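Chopsticks in a mesh pencil cup, yes or no?

Posted in Kitchen & Table, 29 July 2024

saltthorpe_skye
So we've been keeping the everyday chopsticks in a black wire-mesh pencil cup on the table, and I love it, and my sister thinks it looks like I raided an office. Grab a pair, sit down, eat. Who else does this?
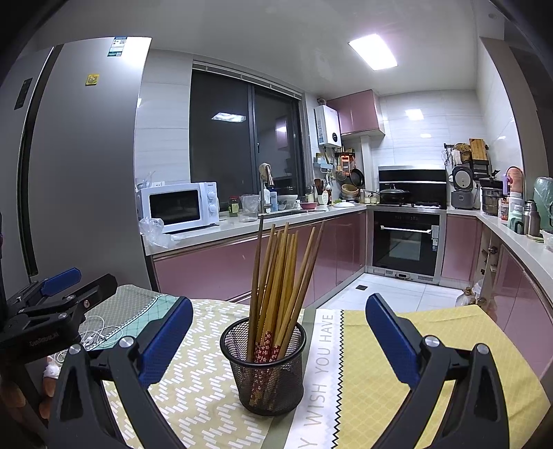 rcusi43
My grandmother would have had words with you about chopsticks living out on the table. They belong in a drawer, lying flat, with a cloth over them. Dust gets on everything in a kitchen, and the end sticking up is the end that goes in your mouth.

saltthorpe_skye
Ha, okay, fair, but they get used so fast at our place that dust doesn't stand a chance! We're a noodle household. Also our drawer is a disaster (potato masher, three peelers, the thing for eggs) and I'd spend all evening digging for two that match.

Hongmei Z
Mesh is a good choice, I think. I had a ceramic holder with no holes in the bottom, and I used to put the chopsticks back a little damp because I'm impatient. After one summer there was a black ring at the bottom and the whole bunch smelled sour. I threw out every pair. With mesh the air gets in. Just dry them properly first and don't trust the cup to do it for you.

padraig_of
Question from a fork person. Which end goes down? Yours have the pretty red part with the little white flowers down inside the mesh, and I'd have thought you'd want that on show.

saltthorpe_skye
Eating end up at our house, Pádraig. My thinking is the tips stay off the bottom of the cup, where all the crumbs collect. You can still see the red through the mesh and I kind of like that.

rcusi43
And then everybody grabs them by the tips to pull them out. You have just explained my grandmother's whole position.

Hongmei Z
I'm with Rigoberto on that part, sorry Skye! When guests come they reach in and touch five or six pairs before they choose. I do tips down, and the cup goes through a hot wash every week. My mother does tips up and we have never agreed.

saltthorpe_skye
Hmm. I hadn't thought about the guests. My kids' hands are bad enough.

zixuan.yu
Tips up, always, and I pull from lower down. The cup bottom is the dirtiest place in the kitchen, go look at yours. What bugs me more is the one dark one in with all the light ones. Where's its partner??

saltthorpe_skye
LOL I knew somebody would ask. I don't know! It could be buried in the bunch, could be behind the fridge. It gets paired up with whatever's closest.

zixuan.yu
No. I couldn't eat like that. They'd be different weights.

padraig_of
I've eaten with a chopstick and a pencil. You'll live.

rcusi43
Is the bamboo finished with anything? My plain ones went fuzzy at the tips after a year or so and I replaced the lot. Cheap enough that I didn't cry over it.

saltthorpe_skye
No idea what the finish is, they came in a bundle and I lost the wrapper ages ago. I hand wash them with the glasses. The dishwasher made an older set go gray and rough, so I quit doing that.

Hongmei Z
Once they feel rough, let them go. I use the old ones as plant stakes.

Also, I want to say I like the yellow cloth with the zigzag edge. Do you keep it on all the time?

saltthorpe_skye
Thank you! Yes, I layer them, it's a habit from my mom. The green patterned one with the lattice border usually stays on, and the yellow one comes off whenever somebody spills soy sauce, so it's in the wash constantly. I can't stand a bare table. It's loud when you put bowls down.

padraig_of
Does the cup not tip over on all that cloth? Ours would be on the floor by lunch.

saltthorpe_skye
It's gone over a couple of times, mostly when someone tugs the yellow one. I might put a flat stone in the bottom.

zixuan.yu
Stone is one more thing to wash. Get a wider cup.

rcusi43
Or a drawer.

saltthorpe_skye
Rigoberto!! Okay, I'll clear out the drawer in September when the kids are back at school, and I'll try tips down for a week before that. The cup is staying either way. Hongmei, what do you line the bottom with, if anything?

Hongmei Z
Nothing, I leave it open. I tried a folded paper towel and it just held the water. Put a saucer underneath if you're worried about the cloth.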